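How to Descale a Kitchen Faucet Aerator

If your kitchen faucet sprays sideways or runs slower than it used to, the aerator is the first thing to check. It is the small screen that screws into the end of the spout. Hard water leaves scale in it, and the fix costs almost nothing.

You will need white vinegar, a cup, an old toothbrush, a cloth and a pair of pliers.

1. Put the plug in the sink so small parts can't go down the drain.

2. Unscrew the aerator by hand. Seen from above, it turns clockwise. If it won't move, wrap the cloth around it and use the pliers gently.

3. Take out the screen and washer. Note the order they come out in.

4. Pour 200 ml of vinegar into the cup and leave the metal parts in it for an hour. Keep the rubber washer out.
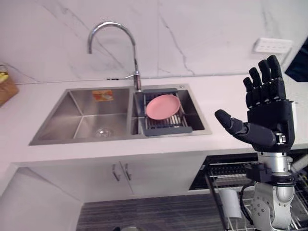
Kitchen counter and stainless-steel sink.

5. Scrub the screen with the toothbrush and rinse it. Hold it up to the light to check for blocked holes.

6. Run the faucet for a few seconds with the aerator off to flush out grit.

7. Put the parts back in order and screw the aerator on hand-tight.

If water leaks around the threads, the washer is probably worn. Take the old one to the hardware store and match the size. Mine was 22 mm across.

Lena Wieczorek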